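Keep the Good Plates Out

My mother owned a set of dinner plates that I ate from maybe five times before I turned eighteen. They lived behind glass in the dining room. We ate from a mixed stack in the kitchen, some of it chipped, some of it plastic, one plate with a burn mark from a stove burner. When she moved to a smaller apartment last October, she gave the good ones to me, still with felt circles between them. I put them in the kitchen cabinet at the height of my hand and gave the everyday plates away.

I think most households should do the same. If you have a good set of dishes and a bad set, get rid of the bad set.

The usual argument against this is breakage. Good plates cost more and some of them can't be replaced. I accept that. In the nine months I have used my mother's plates every day, I have broken one and chipped another. At that pace the set will outlast my interest in it. My mother's plates went more than thirty years without a chip, and in that time they fed almost 100 guests, by her own estimate. That is a small number of meals for something she saved up to buy.
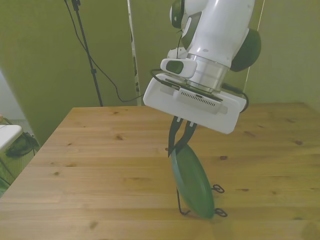

My friend Nayara Lopes disagrees with me on this. She has three children under ten, and she says a house with small kids needs plates that can hit a tile floor. She is right about her house. I would only say that the kids grow up and the plastic tends to stay. Her own parents, both retired, still eat off the divided trays she used in grade school.

The second argument is about occasions. People say that if you use the good things every day, nothing is left to mark a holiday. I took this one seriously because I like holidays. But when I think back on the dinners at my mother's table, I remember who came and what she cooked. I remember my uncle Braulio Lozano carving at the wrong end of the table and refusing to move. I could not have told you the pattern on the rim until the plates were mine. A tablecloth and a roast did the work.

There is also the dishwasher. Some older plates with metal trim or painted decoration shouldn't go in one, and hand washing every night is a real cost. I wash mine by hand and it takes a few extra minutes. If that sounds awful to you, sell the delicate set and buy one decent set that can take the machine. You still end up with one set of plates that you like.

What bothers me most is the space. A formal set for twelve, with serving pieces, takes up a full cabinet. In my mother's old place it took up a cabinet that had been bought only to hold it. I know people who pay rent on a second bedroom and use half of it for things that come out twice a year. A shop near me, Camacho, sells secondhand tableware, and the back wall is full sets from estates, many with no wear on them at all. The owner told me a complete service often sells for less than the original buyer paid for the gravy boat.

I don't object to putting a plate on show. If you have one you love to look at, stand it on a shelf and look at it. One is easy to dust. It's the stack of twelve in the dark that I can't defend.
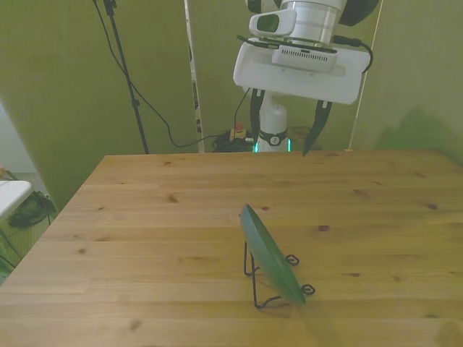

A green plate on a black wire stand.

So take a set down this weekend and use it for something dull. Eggs, or toast, or leftover rice. My mother came over a few weeks ago and I gave her a grilled cheese sandwich on one of her own plates. She turned it over to check the back, said I should have used a paper towel under the sandwich, and ate it.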